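Automation at the Packing and Sorting Benches: Notes After the First Season

Posted 21/03/2021

The purpose of this post is to set down, in one place, what has changed at Pamus since the arms were installed at the sorting benches. I supervise the second shift at the Odell building. The views given are my own, although the facts have been checked against our shift records, and the management of Pamus has kindly allowed me to publish them on my personal site.

Pamus prepares small household and personal items for display and for return to stock. Before January, all of this work was done by hand by a staff of 17 across two shifts. A tray came down the line, a worker took each item out, checked it against the order sheet, and placed it in the labeled section of an organizer or bin. The work is light, but it is repetitive, and complaints of sore wrists and stiff necks appeared in our monthly reports for as long as I have held this position.

The company bought the arms after a long review. Three benches were converted. The remaining benches are unchanged and will stay so for the present year. The software that assigns tasks to the converted benches is called Dranora, and it was set up for us by a small firm, Nutsugah, whose staff stayed on site for the first weeks and still visit when a new product line is added.

No position was removed. I state this early since it was the first question asked at every staff meeting. Two workers who planned to retire did so and were not replaced. The others were offered training as bench attendants, and most accepted. Those who preferred to remain on the manual benches were allowed to do so without loss of pay or hours.

The duties of an attendant differ from those of a sorter in ways that the training manual did not fully prepare us for. A sorter works at a steady pace and may let the mind wander. An attendant spends long periods watching and must then act promptly when an item is held badly or set down in the wrong section. Several attendants reported that they went home more tired than before, even though they had lifted almost nothing. We now rotate attendants to a manual bench after every 50 minutes. This was proposed by the attendants themselves, and it was adopted within a week.

Pace was the second matter. In the first full week, the three converted benches together completed 412 placements that were accepted without correction. A single experienced sorter would pass that figure before lunch. The number has risen since then, but I would caution readers at other firms against any plan that assumes an immediate gain. Tall bottles with smooth caps were difficult. So were thin items that lean over when they are let go, and anything dark in color placed next to another dark item.

Labels have become more important than they used to be. Under the old arrangement a worker knew from habit where the lipsticks went, and a missing label did no harm. Now each section carries its own label, and the attendant checks the labels at the start of the shift. The attendants have also asked that the labels be kept in the same position on every organizer of the same type, and I have supported that request in writing.

The change I value most concerns how people speak to one another about the work. The sorters used to keep their methods to themselves. When the converted benches were being set up, they were asked to explain how they chose where to hold a bottle, which item they moved first, and how they knew a compartment was full. Some of them had never been asked this in many years of service. Their answers were written down and now form part of the training for new employees on both kinds of bench.

There are matters still open. The pay scale for attendants has not been settled, and the present allowance is temporary. The noise level near the converted benches is acceptable but has not been formally measured. The night cleaning schedule must also be revised, as the black tabletops show dust quickly.

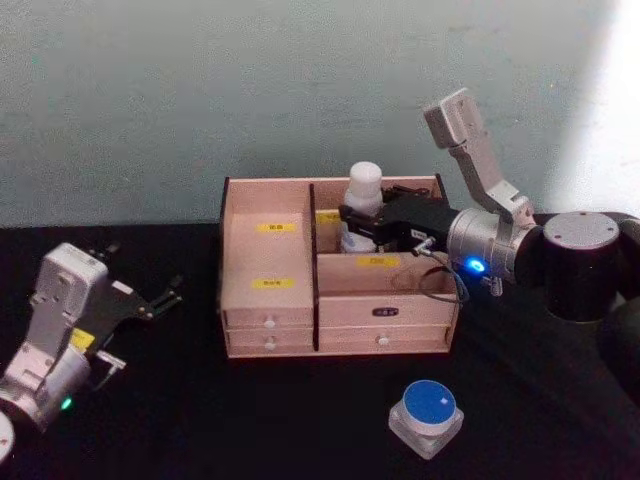
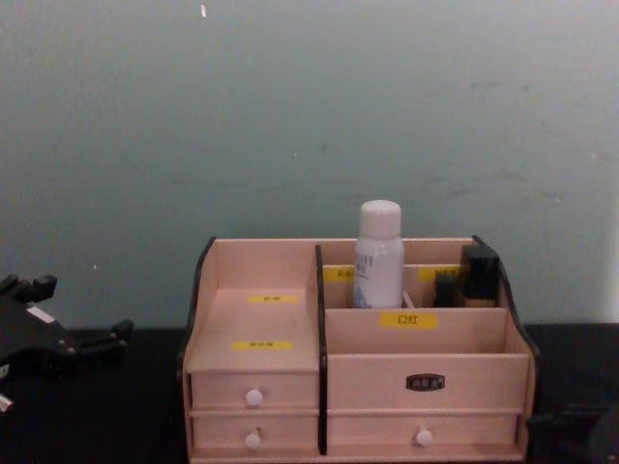 The wooden organizer with its yellow labels and white-knobbed drawers.

Will the manual benches be closed once the arms are faster?

There is no plan to close them. Small orders, damaged goods, and new products will continue to be handled by hand, and any change to the number of manual benches must be announced to the staff a full quarter in advance.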